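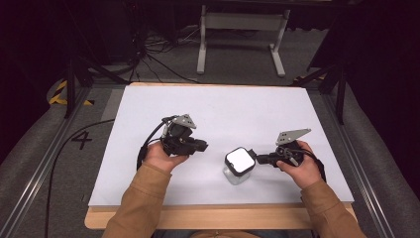 Hi everyone at the Dunberg small makers fund, this is my second progress report on the Neltemari armor kits. The first one was way too long (sorry!) so I'm going to try to stick to what got done, what got stuck and where the money is.

Quick refresher, because I know a couple of you joined the panel after my application went in. Neltemari is a line of leather armor kits for live action role play. You get the pieces pre-cut and pre-punched, plus the rivets, buckles and lacing, and you put it together yourself at the kitchen table. The full set is a chest piece, two shoulders and a pair of bracers. The grant is paying for the cutting dies, the first run of leather and part of the printing for the instruction booklet.

Where we are now

The bracers are finished. I'm really happy with them! They went through four versions, and the last change was tiny - I moved the lacing holes in a little from the edge so they don't stretch into ovals after a season of people yanking on them. They now come in three widths and lace up with one hand and your teeth, which is how everybody does it in a field at seven in the morning anyway.

The shoulders are nearly there. I had them as three overlapping plates in the application and they're still three plates, but the top one is wider now and curves over the collarbone. My testers kept telling me the old one dug in when they raised a shield. I wore it for an entire afternoon myself and yes, it digs in. The new shape has been out for one weekend game and came back with no complaints except about the color, and the color was my own fault (I ran out of the dark brown dye and thought I could stretch it).

The chest piece is the slow one, and I'd rather tell you now than at the end. Bodies are all different and a flat sheet of leather doesn't care. I started with five sizes. That left too many people between sizes, so I cut the front and back as separate panels that buckle at the sides, and now you can mix a small front with a medium back or whatever fits you. It means more patterns to draw. Counting everything in all sizes, there are 16 pattern pieces in the final set, and the last few are still paper.
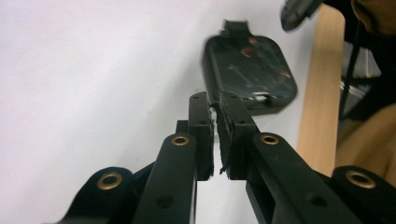

Black pads with a small piece of white material between them.

Leather

The first batch from Damgaard came in June and it was lovely, firm and even and it took the dye with hardly any blotches. The second batch was softer than what I ordered. It would make a nice bag, but a shoulder plate that flops is no good to anyone. I sent pictures and a sample back and they replaced most of it without a fight, but it took five weeks and that's the biggest reason the schedule slipped. I kept the soft sides I couldn't return and I'm using them for the straps and the backing behind the buckles, so nothing went in the trash.

I've also changed how I check a delivery. Before, I unrolled the top hide, said ooh, and put the lot on the shelf. Now every hide gets unrolled, bent at both ends and marked on the back with chalk before I sign for anything. The delivery guy does not love this.

Dies

The bracer dies and the shoulder dies are in and they cut clean. I was doing all this by hand with a round knife until spring, and I can't tell you what a difference it makes to my wrists. The chest dies aren't ordered yet. I'm holding off until the mixed front and back panels have been through one more game, since a die can't be nudged over a quarter inch once it's made and I've already paid for that lesson once with a belt pouch.

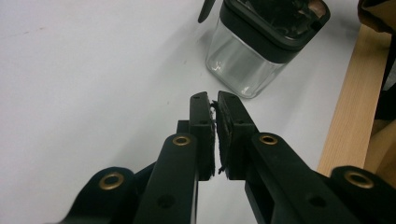 Will people without any leatherworking experience be able to put the kit together?

Most of the first-timers who have tried it so far managed fine, with a mallet and the setter that comes in the box. Bracers take an evening. The shoulders take longer, mostly because of the rivets, and I'm adding two spare rivets per bag for the ones that go in crooked.

Money

The short version is that we're close to plan. The replacement leather didn't cost extra apart from shipping. The dies came in a bit over what I was quoted and the buckles came in under, so those two pretty much cancel out. I have $500 left in the booklet line, and that should cover the print run if I keep it black and white. I'd love color for the strap diagrams, but I've drawn them again with dotted and solid lines and they read okay.

I'd like to keep the kit at $249 for the full set, same as I said in the application. I did go back and forth on it. Hardware has gone up, and the extra panels mean more cutting time. But I asked at two events what people would pay and past that number you could see them start doing the math on just buying foam. The bracers will be sold on their own too, and those are an easy first buy.

Testing at the Juva game

The big test was the Juva weekend, three days in the woods with rain on two of them. I sent out bracers, shoulders and one full chest piece. Everything came home! The stitching held, and the lacing swelled up and got hard to undo, so I've switched to waxed cord. One shoulder strap pulled through its rivet when somebody got grabbed by it in the middle of a fight.
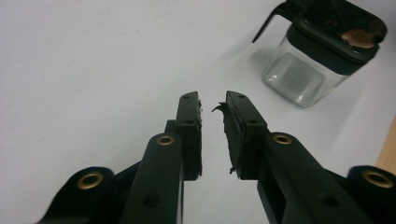 I've put a bigger washer behind that rivet now and doubled the leather there. It adds maybe a minute per strap at the bench and I think it's worth it, since that's the one spot every opponent seems to go for. The tester who broke it is wearing the repaired version and has instructions to get grabbed again.

The other thing that came out of Juva was sweat. The dye on the inside of the chest piece rubbed off on a linen tunic, a nice one too, hand sewn. I've paid for the cleaning and I'm now sealing the inside as well as the outside. That one's on me for rushing.

What's next

The plan is to have the chest panels tested again in September, order the last dies right after that, and start cutting the first run. The first run is still 100 kits. If the dies are late I'll pack bracers and shoulders first so that I'm not standing around waiting.

The booklet needs one more round. I wrote the strap section at midnight and it shows - there's a step where you'd need three hands. I'm redoing it with the pieces in front of me this time.

One request. Could I move the final report back by a month? I'd like it to have real sales in it, and on the current date I'd only be able to tell you how many boxes I've taped shut. Drop me a line whenever it suits you, and if any of you want to come by and hit something with a mallet, I'm in the shop most afternoons.

Recent reports
Neltemari armor kits: first progress report
Hand-forged camp cookware: final report
Wool cloaks and hoods, small batch dyeing
Dunberg makers fund: how to apply
Foam-safe scabbards: progress report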